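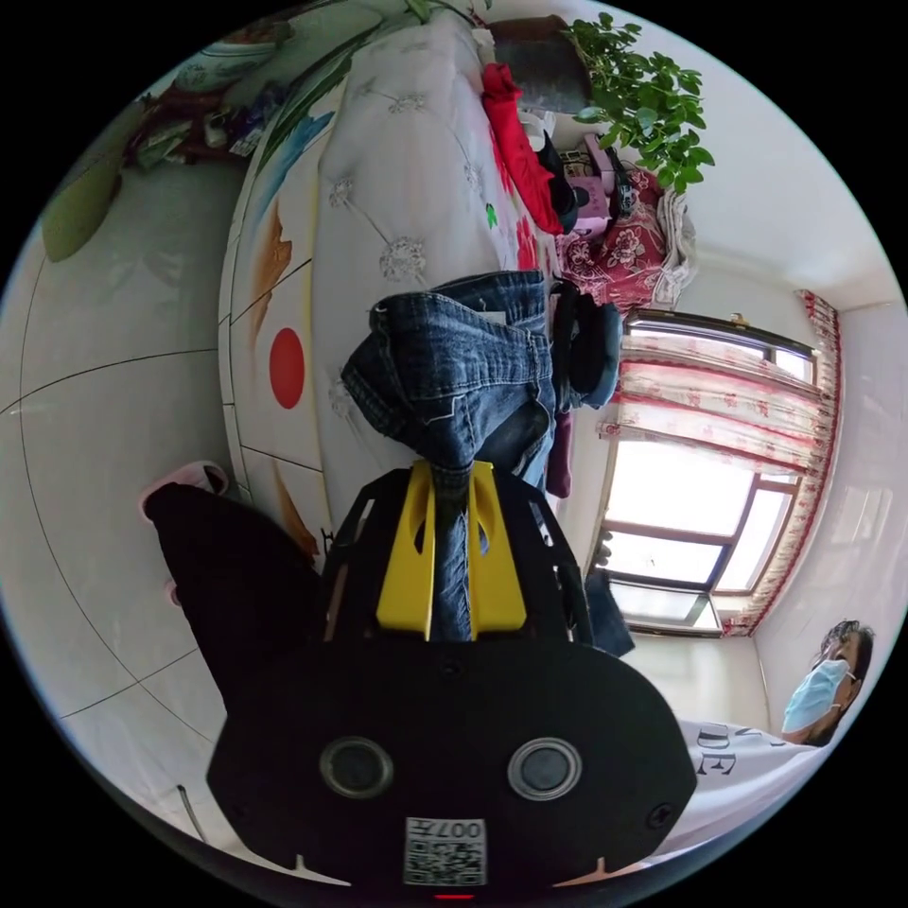
Flornatwood is two hours by train from my town, and the last part of the line goes slowly along a river. I arrived a little before ten in the morning. It was August and already very warm. Wen-hsiung Lo was waiting for me outside the station with a bicycle, and we walked together up the hill while he pushed it.

I maintain packing machines in a food factory, and I write these reports for the colleagues in our technical circle who could not travel. Last time I visited a bottling line with a lot of big equipment. This visit was to the smallest machine I have written about. It can be held in two hands, it has no place on the floor, and a person carries it all day. The company is Sasport, and Mr Lo looks after its hand-held grippers. There are 20 of them. People use them to pick up and fold clothes in ordinary homes, the movements are recorded, and later a robot arm should learn from the recordings. I did not go there to learn about the learning part. I wanted to know what breaks, how they find it, and how long the repair takes.

The workshop is one room above a bakery. There is a long bench under the windows, a rack with numbered hooks, and a cupboard for spare parts which does not close well. Every gripper has its own hook and its own paper notebook. Mr Lo told me that they tried to keep the notes on a tablet, but the operators wrote much less on it. With paper, they write also the small things, for example "left finger feels lazy after lunch". He likes this kind of note very much, and I understand him. On our lines I would pay money for it.

We took down number 007 because it was going out that day to the Tsai house, where I was allowed to come along. Its notebook was the thickest one on the rack. It had 134 entries, and the first pages were held together with tape.

I will describe the machine as I would for our own register. The body is black and rounded. On its face there are two round windows, side by side, and near the edge is a white sticker with a QR code and the number. From the body rises a black open frame with slots in it, which is light and lets you look through to the work. On the frame sit the two yellow fingers. They are tall blocks with a long oval slot, and they come together when the operator squeezes. The camera looks forward over all this with a very wide view, so the fingers are always in the recording. If a finger is mounted crooked, it is crooked in every minute of the work, and the people who use the recordings will complain some weeks later, when it is too late.

For this reason the morning check begins with the fingers. Mr Lo closes them slowly on a strip of paper and pulls. The paper should resist the same at the tip and lower down. Then he closes them on nothing and looks from the side against the window. He does this by eye. I asked if there is a gauge, and he showed me one that a student made for him, in a very nice box. He uses it once a month and when a new finger is fitted.

After this come the screws. He touches each one with the screwdriver and does not try to turn it hard. There is one cross-head screw in the body, just above the gap between the two windows, which he called the honest one. When this screw has moved, something else has moved too. He puts a small line of paint over the head and the body next to it, so a turn can be seen without any tool. We do the same with our conveyor bearings and I was pleased to find it in such a different place.

The windows are cleaned with a dry cloth, then with a little alcohol on a second cloth, then again dry. It sounds excessive. But clothes give off fluff all day, and fluff on a window makes a soft spot in the data that is hard to notice on a small screen. The sticker is also wiped. They scan it at the beginning of each session, and if it does not read, somebody types the number by hand and sooner or later types a wrong one. In the spring two grippers had exchanged their names in the files for nine days.

The last step is the open and close test: the fingers travel fully 20 times while the laptop draws the opening as a curve. The curve should have flat tops, all at one height. On 007 the fourth top was a little lower than the rest. Mr Lo repeated the test and it was again a little lower, this time at the eleventh. He wrote it in the notebook and decided that the gripper could go to work, but that he would bring the tool roll with him.

The Tsai house is in the direction of Zekovbridge, a short drive in a very full car. Everybody working there puts on a mask. The work is done in the bedroom, with a bed as the folding table. It has a white quilted cover with embroidered rosettes, and the daylight comes in from the window. There were plants in pots and many household things around, as in any home. Mr Lo explained that they do not tidy a room before the recording. I am a tidy person and I found it difficult at first!

The task was trousers. Denim is the hardest on the machine. A shirt gives way between the fingers, but a pair of jeans is thick at the waistband and at the seams, and the operator squeezes harder there without thinking. When one leg hangs down, its weight also pulls the fingers to one side. Mr Lo keeps a simple table of which clothes come before which repairs. Socks and towels cause almost nothing. Jeans stand before more than half of the loose fingers.
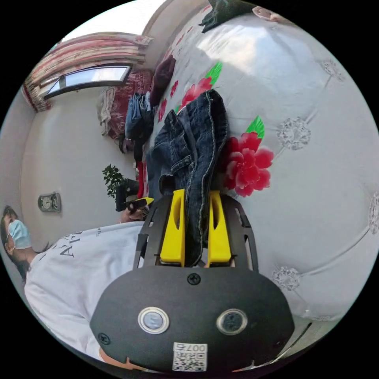
I stood near the door and listened. After a while I could hear when the fingers closed on cloth and when they closed on a seam, it is a shorter sound. Between two folds the operator rests the tool and shakes out the hand. The sessions are short, with a pause after each, and in the pause the cloth comes out again for the windows. Nobody had to be reminded.

Then came the fault, and I must say I was lucky as a visitor. The operator stopped and said that the grip "comes back late". I would have expected more recording first, to be sure. Mr Lo did not want more. He has a rule that when the hand complains, the session ends, and the last recording is marked as doubtful even if it looks good. Before this rule was made, they had once continued with a slow finger and lost 199 recordings. He still remembers the number and I believe he will remember it for a long time.

He put the gripper on a folded towel and worked in this order, which I copied from the notebook afterwards:

Switch off and wait one minute.
Look at the paint lines.
Move each finger by hand, first the left, then the right, and compare.
Take off the finger that feels different.
Brush the seat of the finger and the guide behind it.
Look for thread with the small lamp.
Put the finger back, tighten both screws a little each in turn.
Paper strip, then the full open and close test.

The paint lines were all whole. The left finger moved easily and the right one had a place in the middle of its way where it hesitated. When he took it off and brushed the guide, a blue thread came out, not longer than my fingernail, rolled very tight with fluff. He laid it on a piece of white tape and stuck the tape in the notebook next to the entry. Half of the thickness of this notebook, I now saw, was threads.

The whole repair took eleven minutes with my questions. The curve had its flat tops again, and after the second test the operator went on with the next pair.

On the way back we spoke about planned maintenance. A guide is changed after 800 sessions whether it looks worn or not. The fingers are changed always as a pair, even if only one is damaged, and the old ones are kept in a box for training new people. Mr Lo teaches with bad parts. He gives a new operator three fingers and asks which of them he would refuse. I would like to copy this for our seasonal staff with the sealing jaws.

What I would do differently: the spare screws are kept in the same small tin for two lengths, and they are so similar that I mixed them in my own hand. Too long a screw touches the guide. Mr Lo agreed and said that he knows it by feel, but he also agreed that he takes holidays. The battery packs have no date on them. And I missed a simple cover for the transport. The grippers travel in a bag with towels around them, which works, but the towels are also giving fluff.

For those who want to go: Sasport takes visitors in small numbers, two persons at most, and you should write some weeks before. In the workshop you may touch everything that hangs on the rack. In the houses you may not, and photographs only after asking the family. Bring thin shoes or slippers for inside. The bakery downstairs closes at two, and the buns with red bean are finished long before that.

Mr Lo sent me afterwards a copy of his morning check sheet, one page, in English and Chinese. I have put it in the blue folder by the coffee machine. If somebody takes it home, please write your name on the list.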